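Home › Textbooks › Social History › Chapter 4
Filed under: Everyday Life, Towns & Trade

Chapter 4: A Place for Everything

How did people store things before they owned very much? It's a lovely question, and it takes us straight into the daily life of a medieval town! In Sarkham, a tax list of 1372 names 45 households, and most of them seem to have kept all they had in one chest. Clothes, candles, cheese, the good knife: in they went, one on top of the other (and whatever you wanted was always at the bottom). 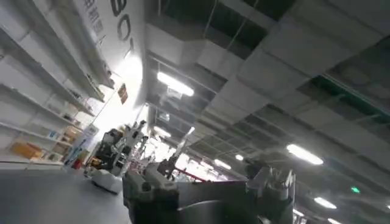
Shops changed all that. By the time the Catterall family opened their draper's in Leverwood, they had 200 kinds of ribbon and thread to look after, and a chest was no use at all. What they needed was a wall of small spaces, each with its own job. The idea has lasted wonderfully well. A tall white shelving unit, with its boards and upright dividers making the same open compartment over and over, follows the same plan as the Catteralls' shop wall.

In this chapter we'll meet Parveen Satti, who has read every Leverwood shop book she can find, and open the drawers of the Meline seed store. Before you read on, make a list of everything you keep in one drawer at home. You'll need it for Section 4.2.

Shares: 200 | Comments: 3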